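Week 6 — Learning to push from play data (Kuder set-up)

Board task: language-labelled pushing, one rod, coloured blocks. "push the star towards the cube" etc. 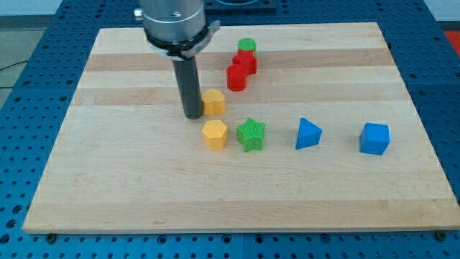 Method, quick version

Collect long unscripted pushing first, label afterwards. Annotators pick start and end of a clip, then write the instruction — hindsight labels.
Training: behaviour cloning, 9 frames of history in.
Data: 900 clips, 70 held out. Keep the split by session, not by clip, othewise neighbours leak.

Result to know

Lacerda baseline gets stuck when blocks touch. Elier does better, still poor on "between".

Read the Zototar appendix before the lab.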